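Talk notes – Thursday, 42 min incl. questions

Title slide
Hi, thanks Rosalinda for having me. Say name slowly this time. Water OFF the laptop table.

Start with the well story
- Uncle Reynaldo's well in Mitthorpe, dug by hand, everyone drank from it for years
- tasted great. Neighbors came over with jugs
- then the lab letter. Nitrate way over. Pause here
- point: taste tells you nothing about nitrate. Say it twice

Who's on a private well?
- hands up. Wait for it, people are shy
- 2,915 homes in the county, no city line
- the owner has to do the testing, all of it. Folks moving out from Ovano don't know this

What to test for
- bacteria and nitrate every year
- arsenic once, then again if you deepen the well
- lead if the house is old – it's the pipes, not the well
- skip the long list unless somebody asks

How to take a sample
- use the lab's bottle, don't rinse it
- take the screen off the faucet, run cold water five minutes
- don't touch inside of the cap!! Edgardo did, had to redo the whole thing
- on ice, drop off before noon, Wallner Road desk closes early

Cost
- 90 dollars for the basic two
- 263 for the full panel. Will get groans. Mention the county voucher, forms are by teh door

Reading the result
- look at the units first
- "non detect" is good news, people panic at it every time
- bad bacteria result = shock the well, retest, dont drink till it's clear
- boiling does NOT fix nitrate, makes it worse. Babies!! Slow down here

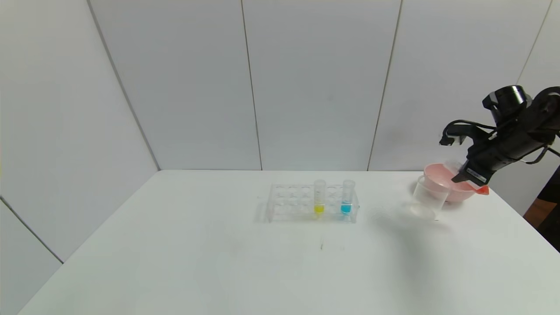
Questions
- softener question will come up. Softener is not a filter
- anything on the Zurberg quarry, send to Jhun
- leave last slide up w/ the lab phone number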